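README for the Iltau open day folder
Last touched 23 June 2024

Hi, and thanks for opening this one first! I put this folder together after the open day at Iltau, partly for the people who came along and asked me for "the files" on their way out, and partly for me, because by next spring I won't remember which log went with which run. I'm one of the people who looks after the robot, and I did most of the talking on the day, so if you heard somebody lose their voice halfway through the afternoon, that was me.

What this is

A small set of recordings and notes from the laundry demonstration. The robot has two arms with a multi-fingered hand on each, and the task we picked for the day was household stuff: a basket, some clothes, a washing machine. We call the task set Bondari (it's the name on all the log files, so please don't go looking for some deeper meaning). There were 14 runs in front of visitors and I kept every one of them, including the ones I'd have been happy to lose.

What's in the folder

runs/ has one subfolder per run, numbered in the order we did them
notes/ has my typed-up notes, plus the questions people wrote on cards
settings/ has the arm and hand settings we used on the day
clips/ has 774 short clips cut from the runs, each one covering a single reach, grasp or release

The clips are the part I'd start with if you're just curious. The full runs are long and there's a lot of waiting in them, mostly while I was answering somebody.

How the day went

We opened the doors in the morning and I had planned a nice orderly talk with the demo at the end. That lasted maybe five minutes. People wanted to stand close and look at the hands, and I can't blame them, I still do it myself on a slow day. So I gave up on the talk and we just ran the thing and chatted over it, which I liked much better anyway.

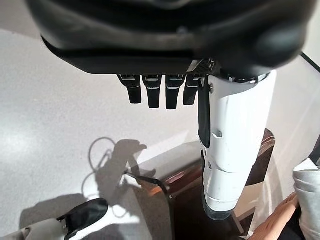 The question I got most was "how strong is it?" and my answer was always a bit of a letdown. Strong enough for wet jeans, if you give it time. What matters a lot more for laundry is how gently it closes, and whether it notices that it has hold of one sock or three. The second most common question was whether it could fold a fitted sheet. It can't. Neither can I, so we're even.

A few visitors from Xiong asked good, picky questions about the thumb, mainly how much of the grasp leans on it. Quite a lot, is the short version. If the thumb lands badly the fingers have very little to press against, and the cloth slides out. There's a column in the run notes called "thumb ok" with my own yes or no for each grasp. It's my judgment call, made while talking, so treat it that way.

How the runs are set up

Each run starts with the arms in the ready pose and ends when somebody on our side calls it. "Called" can mean the task was finished or that we'd seen enough. The run note says which. Runs 1 to 5 use the slower arm speed I set for the morning, when I was nervous and there were a lot of small kids about. From run 6 on it's the normal speed. Please don't average across the two, the timings really aren't comparable and I'd feel bad if a chart came out of it!

Clothes were swapped between runs, and I didn't write down every item. I know, I know. Where I did write it down, the words are plain ones like "shirt, dark" or "towel, small", so don't expect a neat list of fabrics. If somebody wants to go through the clips and label them properly, I would be very grateful, and I'll put your version in the next update.

About the basket problem

Several people asked why a basket should be harder than a cup, and I don't think I explained it very well on the day, so let me have another go. A cup is stiff and it's the same shape every time you look at it. A laundry basket tips when you pull on one side, and whatever is inside shifts along with it.

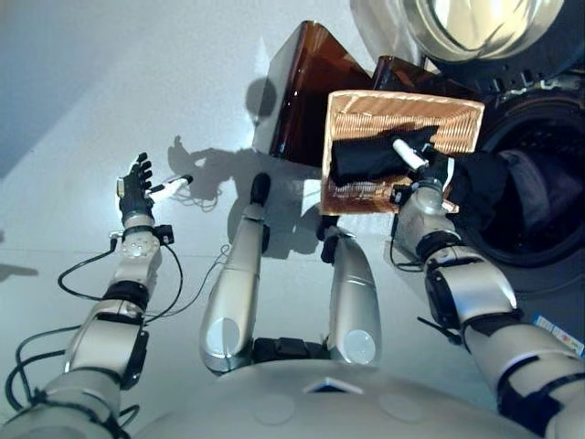

Cloth is the reason I wanted laundry for the open day in the first place, even though my coworkers were lobbying for stacking blocks. Blocks are safe and blocks are dull. With clothes you get a different heap every time, and visitors can tell straight away if it's going well, because everyone has done this chore. Take a moment like the one with the hand on the near edge of the wicker basket, the basket tilted toward the robot and a black garment bunched up right under the fingers. From a distance you'd call that a simple hold. But a grip on the rim and a grip on cloth need different closing forces, and having both so close together is just asking for a mix-up. Dark clothes don't help either — folds in black fabric are hard to pick out, and I'd bring more light colors next time.

Known problems

The clocks on the two arms drift a little against each other, around half a second by the end of a long run. Line them up on the start signal before you compare left and right.

Run 6 has a gap in the left hand log. The arm was fine, the logging had stopped and I hadn't noticed.

File names from before lunch have a space in them. I meant to fix that and then I'd already sent the folder to Given, so now they stay.

My notes for the last two runs are thin. I was tired and there was cake.

Using it

Go ahead and use it for teaching, for your own tests, or just to poke around in. If you publish something with it, a mention of Bondari and the open day would be lovely. Please don't use it to rank our hands against anyone else's. It was a demo with people chatting all around it and the settings moved during the day, so it can't carry that kind of claim.

Next time

We did a smaller version of this in March, for staff only, and those logs are in a different format, so they aren't in here. I'd like to convert them once I get a quiet week. For the next open day I want a longer question slot and fewer runs, and I want the question cards back on the table by the door — they were great, and the best ones are copied out in notes/cards.txt. If yours is in there and you'd like it taken out, write to me at the address on the back of the handout and I'll remove it.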